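# In praise of toast

I had toast for breakfast this morning, toast for lunch yesterday, and if I'm telling you everything there was also a slice at ten past eleven the night before, eaten standing up in the dark with the fridge door open for light. I am a grown adult with a shelf of cookery books. I own a fish kettle! And still, when I'm hungry or sad or just back from somewhere, what I want is bread made hot and brown with too much butter on it.

So when I was asked what I'd like to write about for the October issue, and everyone else had bagged the sensible things (pumpkins, slow cookers, a long piece about game that I'm sure will be very good), I said toast. There was a bit of a silence. Then somebody said, "What about it?"

Well, quite a lot.

## The bread question

I grew up on sliced white from the van that came up the hill to Grorkness, and I won't hear a word against it. It makes a particular kind of toast, crisp on the outside and almost nothing in the middle, and it holds baked beans better than anything costing five times as much. For years I thought that was what toast was. Then I moved away, met sourdough, and became a terrible bore for the best part of a decade.

My trouble with sourdough, and I do still love it, is the holes. You pay all that money, you carry it home in its paper like a newborn, and then the butter goes straight through and on to your sleeve. The crust can be a fight as well. I once lost a corner of a filling to a very handsome country loaf and had to go to a wedding with it like that.

These days I'm somewhere in the middle. The Hedlund bakery in Lurel, which is where I do my Saturday sort of shopping on whatever day I get round to it, makes a plain tin loaf with a little rye in it, and for toast I think it's the best bread I've ever eaten. It weighs 925 grams, which is printed on the bag and seems a wonderfully fussy number for a loaf. It's close-grained and slightly sweet, and it stands up straight. On the first day it's far too fresh and you should leave it alone and make sandwiches. On the second day it's good. By the third it's perfect, and by then in our house there's usually only the heel left.

That's the one bit of actual advice I feel strongly about: stale is better. Fresh bread is full of moisture and it steams in the middle while the outside is colouring, so you end up with something hot and a bit gummy. Bread that's had a day or two to think about itself goes properly crisp. My grandmother used to cut tomorrow's slices the night before and leave them on the board under a tea towel, and we all assumed it was to save time.

## How brown is brown?

You can share a house with someone for years and still be startled by what they think is done. I like mine the colour of a conker, with the edges going a shade past that. My other half likes bread that has been shown the heat and allowed to leave. We have settled this the way I imagine most couples do, by making our own and saying nothing, though I have been known to sigh.

I asked readers about this in the newsletter back in the summer, expecting a dozen answers, and got 198. I've read all of them, most of them on trains. You are a passionate lot. Plenty of you like it burnt (properly burnt, black round the rim) and feel you can only admit it to a magazine. Several of you scrape. One reader does one side only, under the grill, and butters the soft side, which I tried out of politeness and have now done four times. It's lovely! The butter sinks into the soft side and you still get the crunch underneath.

Quite a few of you also wrote in about the number on the dial, wanting me to say which setting is right. I can't help, I'm afraid. My three is your five. I had a toaster in my first flat where two gave you warm bread and two and a half gave you smoke, and I got so used to it that I ruined breakfast at other people's houses for years afterwards.

## Butter, and when

Straight away or wait? This was the argument that took up most of the post. The straight-aways want it melted right in, so there's no butter to see, only a sort of shine. The waiters want it cool enough that the butter sits on top in soft yellow drifts and you get tooth marks in it.

I was a straight-away all my life until I spent a wet week in a guest house on the Dendia estuary, where the toast came in a rack. I'd always thought of the toast rack as a device for making toast cold, and I suppose it is. But by the middle of the week I'd come round. The slices had gone crisp right through, with the steam let out of them, and the butter (salted, in a dish, soft, nobody mean about it) stayed where you put it. With thick-cut marmalade on top of that and rain going sideways past the window, I was as happy as I've been anywhere. I came home and bought a rack for two pounds at a church sale, and I use it whenever there's marmalade. For Marmite I still go in hot. Marmite needs the melt.

As for margarine, my views would only upset people, so let's move along.

## Things on toast

There's a whole way of eating that lives on top of toast, and I think we've got a bit grand about it lately. I've paid café prices for three slices of radish and a flower. But the old things are still the best things, and most of them can be made by somebody in a coat who's just come in from work.

Cheese, obviously, though I'm with the school that toasts the bread first and then grills the cheese on it, with mustard in between. Sardines, mashed with a fork and a lot of pepper and a splash of vinegar. Mushrooms, cooked for far longer than you think, until they stop sulking in their own water and start to fry. Scrambled eggs, taken off while they still look a bit too loose. Tinned tomatoes, which sound like a punishment and which I crave every winter as soon as the clocks change – you want them boiled down hard with a knob of butter and a pinch of sugar, then poured on so the bread goes soft in the middle and stays crunchy at the corners.

And cinnamon toast! I'd forgotten it entirely until a reader sent me her mother's way of doing it, on the back of a postcard of a lighthouse. You mash the sugar and cinnamon into the butter first, spread it right up to the edges, and put it back under the grill until it bubbles. You then have to wait, or you'll take the roof of your mouth off. I didn't wait.

## Toast for when things are bad

Nearly a third of the letters weren't really about food, or they began with food and wandered off. People wrote about the toast they were given after having a baby, the white, floppy hospital kind that arrives on a trolley at an hour with no name and tastes better than anything before or since. They wrote about being ill as children, dry toast cut into fingers, the crumbs in the bed. One man told me that after his wife died he couldn't cook for months but he could manage toast, and then one evening he put an egg on it, and that was how he started again.

I've thought about that letter a lot. I think it's because toast asks so little of you. It's hardly cooking, you can do it in your dressing gown, and the kitchen smells for ten minutes as if somebody's looking after you. When a friend of mine was going through a rotten time last winter I took round a lasagne, because I was raised to take round a lasagne, and it went into the freezer and as far as I know it's there now. What she ate that afternoon was toast and honey, four slices, while I stood by the worktop and kept it coming.

The kettle's just clicked off and I've still got the end of a Hedlund loaf, three days old. 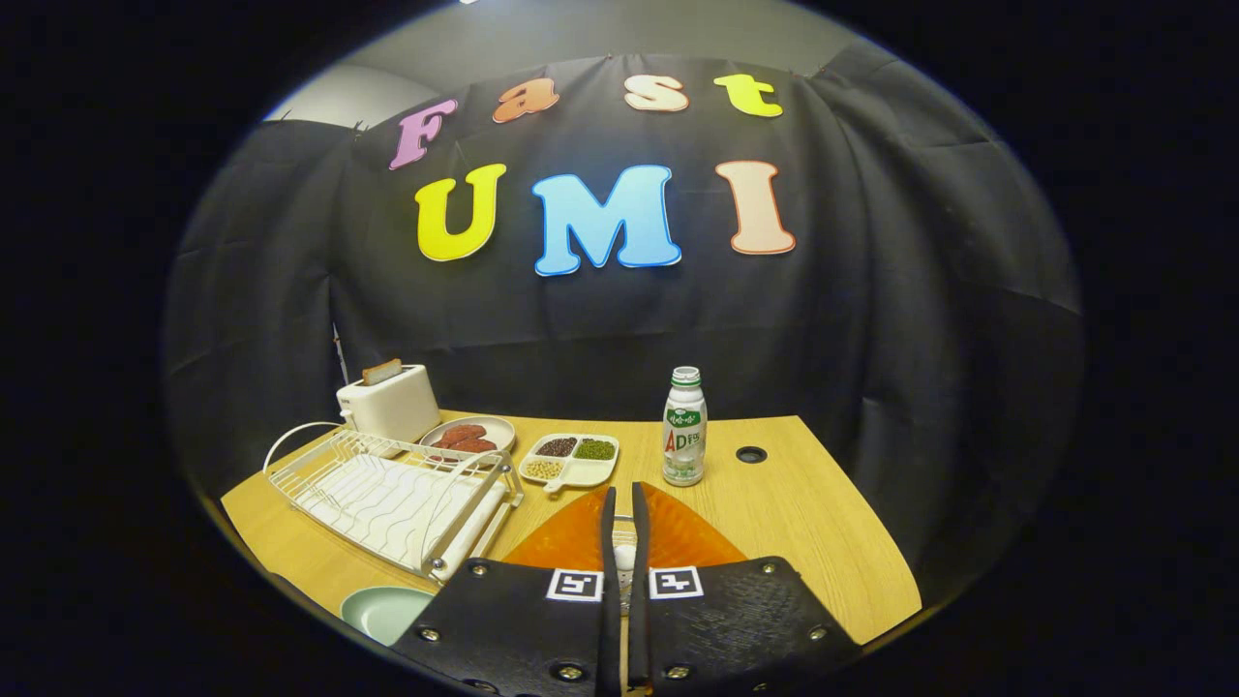 ## Tomatoes on toast, for one

- 1 tin of plum tomatoes
- A good knob of butter
- A pinch of sugar
- Salt and plenty of black pepper
- 2 slices of bread, a day or two old

Tip the tomatoes into a small pan and break them up with a spoon. Add the butter, sugar and a little salt, and boil hard, stirring now and then, until they're thick enough to leave a trail. Toast the bread darker than you usually would. Butter it if you like (I do), pour the tomatoes over, grind on the pepper and eat with a knife and fork.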